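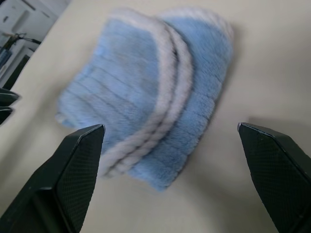 Putting the woolly things away
Sat 24 December

I gave the hall drawer an hour this morning before the shops got silly. It holds hats, gloves and scarves, and since November it hasn't shut properly.

The light blue fur hat takes up the most space. I bought it in Stanton two winters ago and I still like the grey-white trim, but it's a pain to store. Stuffed in, it springs back and jams the runner. Folded in half it goes in flat enough, so that's how it lives now, on top, where nothing squashes the fur.

Gloves go down the left side in pairs. Scarves are rolled. Anything with a hole went in the mending bag, which is now fuller than the drawer.

I looked at a set of dividers from Wetodport, but they were 60 cm long and the drawer is 50. A shoebox lid does the job for now.

Next is the cupboard under the stairs, probably after New Year.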